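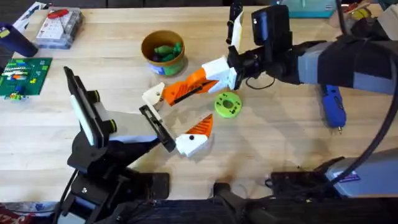
The Pale Table: Small Things at Resunano

Print this page | E-mail this page

Welcome, and thank you for stopping by our little gallery. If you have ever been up the stairs at Resunano, our shared workroom in Cudham, you already know the table, because it's where everybody puts things down. Bags, mail, half a sandwich, the good scissors we can never find when we want them! We painted the walls in October and fussed for ages over the shelves, and after all of that it's still the table people talk about when they come in.

I have always had a soft spot for pages that show the ordinary bits of a room — the part between the front door and whatever the room is famous for. So these are the ordinary bits. I've kept the notes short, or at least I meant to when I sat down with my coffee.

The tabletop

Light wood with a nice straight grain, and pale enough that anything with a bit of color stands out on it right away. We bought it from Kellell when they were clearing out their back store, and it cost us 200 dollars with the delivery, which I thought was more than fair for the size of it. It took a whole afternoon to get it up the stairs. It gets a wipe with a damp cloth in the evening, and I would happily do that job every day of the week, as it's the closest I get to sitting quietly.

The round tub

Tan, round, and shaped a lot like a wide paper cup, with a blue and green label down around its base. It holds a small pile of green pieces with something darker mixed in among them. I'm fond of a tub like this. You can pick it up with one hand, you can see straight into it, and it doesn't have a lid to lose. At home I keep buttons in one that used to hold soup, and I have never once regretted it.

The green disc

Lying flat on the tabletop, and very cheerful against the wood. There is a lot of green on this table, now that I look through the gallery again, and I can't say I planned it. My sister says I would paint the stairs green if I were left alone with a brush and a free weekend, and she may well be right about that.

The mouse

Another green one! Dark green this time, a rounded oval of a computer mouse, resting on the wood. I do like a mouse that isn't black or gray, and you would be surprised how much easier it is to spot when you've got cables about. We get our desk bits from Jadoon, the shop down on the corner, and they know us well enough by now to put the colorful ones to one side for us. There's a tangle of dark cables in this one too, and a black metal plate full of small holes, which I think is a rather handsome thing in its own way, a bit like a tiny garden trellis.

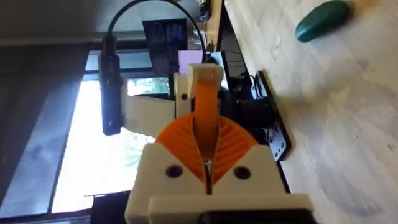
Coming to see us

The workroom is up 2 flights of stairs, and there's a handrail all the way. Ring the bell marked 101 and give us a minute to get down to you — the bell is loud but we are slow. Mornings are the calmer time, and there's usually a kettle on by ten. Please bring your own mug if you're particular about mugs, because ours are a mixed bunch.

This gallery has had almost 2000 visits since we put it up, which is lovely to see for a page about a table. If you would like a larger copy of any picture, write to us through the e-mail link and tell us which heading it goes with.

Print this page | E-mail this page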